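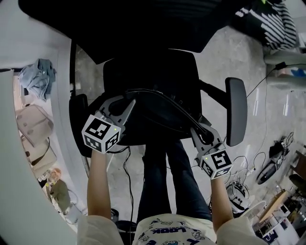

The chair that stayed

I've gone through more office chairs than I'd like to admit, and I blame most of them on colour. There was a mustard one (gorgeous, and agony by lunch), then a pale green one that showed every drop of coffee I ever spilled. So when I moved my desk into the old garage behind our place in Dellbridge last April, I swore I'd buy the plainest black office chair I could find, and I did!

It came from Haberkorn, the second-hand furniture barn out on the Grollham road, where you can wander up and down the rows for a whole morning and sit in everything. I tried 27 chairs. The fellow at the counter had started bringing me water by then. Mine has a big black backrest, proper padded armrests and a seat cushion that gives a little and then stops giving, and if you've ever bottomed out on cheap foam you'll know why I nearly cheered.

New, the Trironetti range it belongs to goes for up to $975. I paid a fraction of that, plus a bit of grovelling to borrow my neighbour's ute.

The floor was my big worry. Grey concrete looks smart in magazines — including this one, I know — but it's cold on the feet and it's noisy, and hard castors rattle over it like a shopping trolley. I swapped in a set of soft rubber ones and the racket stopped. I did think about a rug. I even brought one home, and the chair ate the fringe within two days.

Armrests are where I'd tell you to be fussy. Drop your shoulders, bend your elbows, and see whether the pads are there to meet you. If you're reaching up for them, you'll have a sore neck by teatime. Mine were set for someone much taller and took four goes to get right.

I still miss the mustard one, mind you. It's in the spare room now with the ironing on it.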